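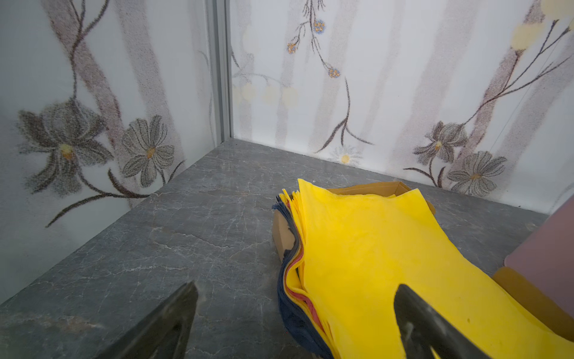
Faizal Liew keeps telling me the ad should just say "patient people wanted" and leave it at that. He has a point, I'll give him that, but I think you deserve a bit more to go on before you write to me!

So, I'm looking for 6 people to help us compare grippers this fall. I run the bench tests at Husden, and we've got two pairs of fingers that need a fair fight. One is the Kanix, which we've been using for ages and know pretty well. The other is the Masano, which is newer, and everybody here already has a strong opinion about it (me included, so I'm keeping my mouth shut until the numbers are in). Both go on the same arm, with the same wrist camera and the same controller, and you drive them by hand through a set of cloth jobs: pick one sheet off a stack, get it out of a cardboard box, lay it down flat, put it back. Sounds easy. Please try to lift only the top cloth and then tell me it's easy.

We did a first round in July and ended up with 1,102 picks I'm happy with. I want 2,000 before I write anything up, and I want them from hands that aren't mine. I've gotten used to the Kanix and I baby it without meaning to, and you can see that in the results.

You don't need to know a thing about robots. Our best driver in July had never touched one before, she just sewed a lot. What I do need is someone who can do the same small job over and over and still care about it at the end of the afternoon. Good eyesight (glasses are fine), two working hands for the controller, and you should be okay working off a screen, as you'll be looking through the wrist camera for half of the runs and straight at the table for the other half. If screens make you queasy, tell me and we'll talk, I might be able to put you on the direct-view runs only.

Each person comes in for 3 sessions, one afternoon each, with a real break in the middle and coffee that is better than it used to be. You'll get a practice run on both grippers first and none of that gets scored. After every set I'll ask you to grumble into a form: did the fingers slip, did they grab two layers, did you feel like you were fighting the thing. Please do grumble! The polite answers are no use to me.

It's paid by the session, and we cover your bus or parking. The lab is on the ground floor of the Campos building, with a ramp at the side door.

If you've worked for either gripper maker I can't take you for this one, sorry. If you came in July you're welcome to apply again, but new people get first pick of the slots.

To apply, send me a few lines by Mon 10 October with the afternoons you can do and anything fiddly you do with your hands, whether that's quilting, fixing watches or folding towels for a living. No résumé needed. Write to the Husden front desk and put "cloth runs" in the subject line so it gets to me.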